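Eltix
Products / Benches / Odoi

Odoi Two-Arm Sorting Bench

Odoi is a table with 2 robot arms that picks small, mixed goods off a work surface and puts them in a basket. It is built for stockrooms that handle first-aid supplies, over-the-counter medicine and similar items in small batches.

Talk to sales | Spare parts | Manuals
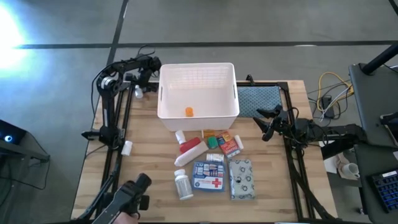
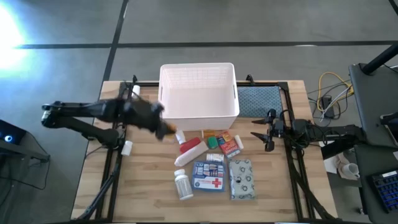 Mixed first-aid items and the white basket on the Odoi table, with a robot arm on each side.

What it does

A person tips or lays a batch of items on the table. Odoi picks them up one at a time and moves them to the basket. When the table is clear, or when the basket reaches the count set for the job, the bench stops and waits. A person takes the basket, puts an empty one in its place and presses the start button.

The items don't have to be lined up. Tubes, small boxes, bottles, rolls of bandage and soft pouches can lie on the table together, at any angle. Items on top of each other are picked from the top down. Very thin items, such as single adhesive strips out of their box, are not supported and should be packed by hand.

Both arms can reach the basket. By default, each arm takes the items closest to it, and only one arm is over the basket at a time. You can also give each arm its own kind of item, for example boxes on one side and bottles on the other. This is slower but some sites want it for checking.

What the work looks like with the bench in place

Our first long-running site is Flodar, a company in Bisitz that checks and refills first-aid kits for workshops, schools and delivery vans. Used kits come back, get opened and are emptied out. Some of what comes out is still good and goes back to stock. The rest is expired or open and gets thrown away.

Before the bench, the same people did all of it: open the kit, read the dates, sort, put into baskets, carry the baskets to the shelves. The sorting and basket filling took up most of the afternoon and was the part people complained about, mainly for the wrists and the standing.

Now one person opens kits and reads dates at a regular desk, seated. Good items go on the Odoi table. The bench fills baskets while the next kits are being opened. A second person swaps baskets, scans them in and restocks the shelves.

Changes we saw there that a new site should plan for:

The job rotates more. Flodar started with one person assigned to the bench all day and dropped that after the first month. Watching a machine fill baskets is dull work. They now switch at lunch.

Date checking got its own place. It used to happen in passing. With the bench, anything that reaches the table is treated as checked, so the check has to be done before then. Flodar put up a shelf for doubtful items next to the desk, and these never go to the bench.

Somebody has to know the machine. This does not need to be a technician. At Flodar, two stockroom workers took our training and handle new items, dropped items and finger pads. Their pay grade was changed to match, which we think is right and recommend you settle before delivery.

Head count stayed the same. The extra hours went into kit checks that had been backed up since October. If you are planning to use the bench to cut a position, please tell us early. The hours saved on a small line are often spread over several people, and the numbers may not work the way you expect.

Teaching new items

The Flodar list has 163 item types in it. Most were added by the stockroom staff, not by us.

To add an item, put one on the table and choose New Item on the screen. Turn it when asked, so the bench sees it from several sides. Then show it a grasp by guiding an arm by hand. Do this several times with the item in different positions. Soft things take more tries than hard ones. A fabric pouch can take a good part of an hour, a small box much less.

Items that look almost the same, such as two plain white bottles from different makers, can be picked without trouble but may not be told apart. If you need them kept separate, put them through as separate batches.

What it will not do

Odoi does not read expiry dates.
It does not open or close packaging.
It does not know if a seal is broken.
It should not be used with glass ampoules, blades or anything pressurized.
It is not cleared for sterile rooms.

Working next to it

The arms are slow and stop on contact. They also slow down when a person reaches over the table, and stop if the reach goes past the front edge for longer than a moment. Hair and lanyards should be tied back. There is a stop button at the front of the frame and another on a cable that can be placed where you like.

Dropped items are left where they fall. The bench beeps once and goes on. The person swapping baskets should look at the floor around the table at each swap.

People who share a room with the bench sometimes ask about noise. The arms make a low whir and the grippers click when they open. You can talk over it. The beep volume can be changed, and most sites turn it down.

Details

Arms: 2, one on each side of the table
Grippers: two-fingered, with pads that can be changed by hand
Frame: black aluminum extrusion
Work surface: wood, oiled, can be sanded and replaced
Frame width: 1,600 mm
Basket: any open basket that fits the marked area; plastic with slotted sides works well and is easy to wash
Power: standard wall outlet
Network: cable or wireless, not needed for daily use

Care

Wipe the table at the end of the shift with a damp cloth. No bleach on the wood. Check the finger pads after every 1,000 picks, or sooner if ointment or syrup has leaked on them. The screen keeps the count. Worn pads look shiny and let tubes slip. A pair takes a few minutes to change and no tools.

Keep cables off the walking path. The cable set is long enough to go behind the table to an outlet on either side.

Delivery and training

The bench comes in three crates and is put together on site by us. Allow one working day for assembly and one for training. We ask that the people who will use it every day come to the training, along with whoever signs for it. Bring your own stock to train with, including the awkward items.

Parts in the box: frame and tabletop, both arms, grippers, control unit, screen, stop buttons, cable set, four pairs of finger pads, one basket, printed manual.

Related: Odoi finger pads | Odoi spare tabletop | Basket guide rails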